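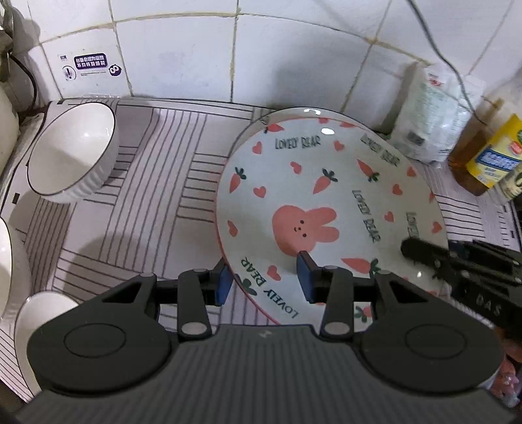 The bunny plate on the drying mat, held between two blue pads.

Can a machine put the dishes away yet?

Last updated September 18, 2024
Print | E-mail

My sister asked me this over dinner, and I gave her a bad answer. I said "sort of." Here is a longer one.

Picking up a plate is mostly solved, if the plate is where you expect it. A big round one tilted up on a mat gives a gripper an edge to work with. Two fingers with rubber pads, one on the rim and one on the face, and you have a hold on it. Lay the same plate flat on the counter and it gets much harder, since there is nothing to get a finger under.

Glaze is the next problem. It shines, and a bright spot near the rim can confuse a depth camera. Bowls are worse – they tip over, they roll, and the inside is as shiny as the outside. I worked in the packing room at Dunleavy for 5 years, and the machines there did one shape of box all day. They were fast and I never saw one drop anything. Change the box and somebody had to come out from Moltevton to set them up again, which took 2 days.

A kitchen changes the box every time. Plates, bowls and cups share one mat, with the cooking oil standing at the back of the counter. You and I reach around all that without thinking.

Yolanda Lindgren, who ran our line, used to say she would buy a home robot when it could unload her rack in the time it took her to make coffee. I asked her again last month. She has moved the limit to one hour, and she would pay $800. I think she will be waiting a while on both.

My own guess is that sorting laundry comes after dishes, and dishes come after floors. Floors are done, more or less. For dishes I would want to see a whole rack cleared in a strange kitchen, with no one stepping in. I'll write up the dishwasher question in October.

1213 views | 5 comments | Share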